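Forums > Kitchen & Table > Washing up

teun_g
Does anyone rinse before racking? I wash in one bowl, then straight on the rack. My flatmate Caroline says that leaves soap on everything.

Vernon D
Always rinse. Two seconds under the tap, suds gone.

gudlaug552
Never have, and I'm fine. Hot water costs money - we're on a meter.

Vernon D
Use cold then.

teun_g
Plates and rack, if it matters: 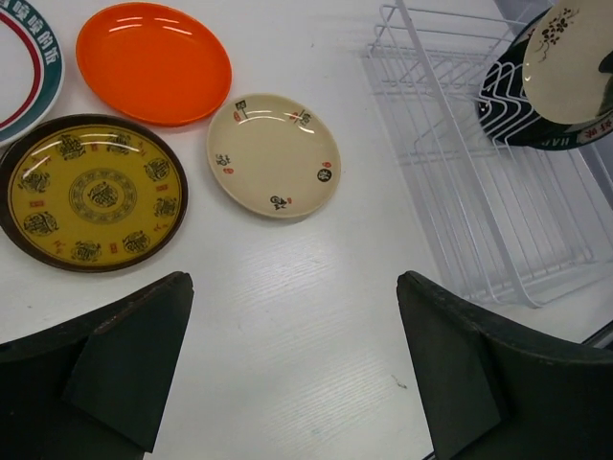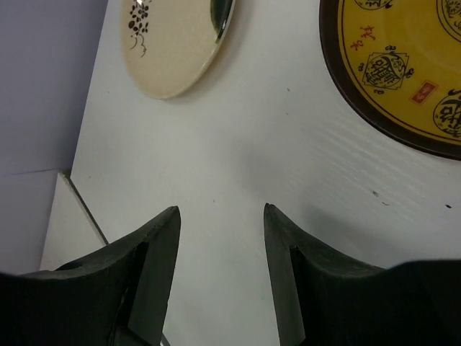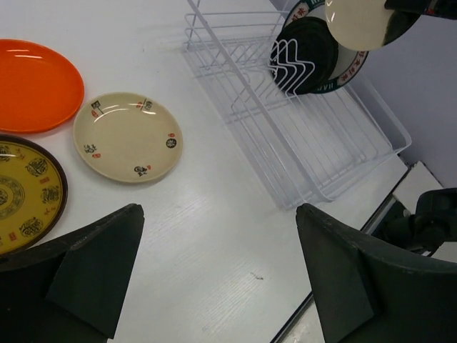
I use half a squirt of Trelen, so there isn't much foam anyway. Caroline still wants a second bowl.

gudlaug552
A second bowl goes soapy after a few plates. Waste of time.

ataahua_f
Disagree, we've done it that way for years. Change the water for pans.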